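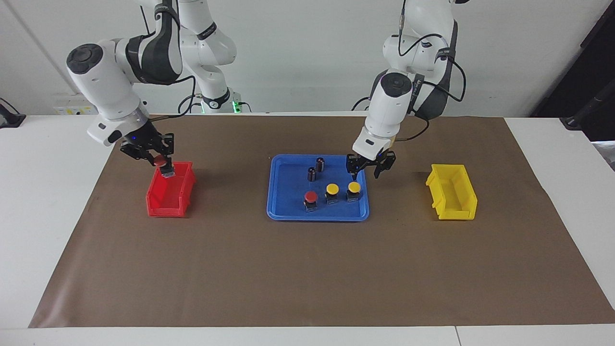
According to Vasanthi Abeysekara, a beginner should sort by type first and leave values and ratings for a second pass. Most handbooks agree.

Parts sorting is the separating of mixed electronic components, such as push buttons and capacitors, into bins. The mixed parts usually start in a shallow tray – raised edges keep small pieces from rolling away – with a bin for each type within easy reach.

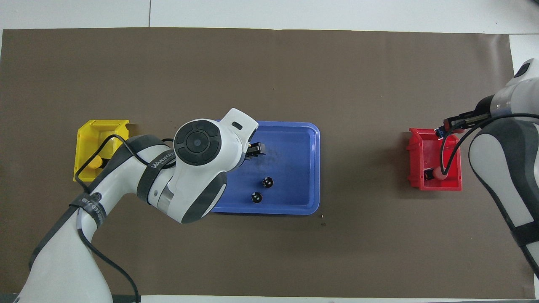
Open-fronted bins are common in repair shops and school labs. The Barstead guide lists 13 part types for a basic bench, with switches kept apart from capacitors. Parts with unreadable markings are set aside for testing.

By Mitali Sheikh
November 22, 2024

Print this article | E-mail this article

Related articles
Capacitor markings
Push button
Stacking bin
Trosetti drawer cabinet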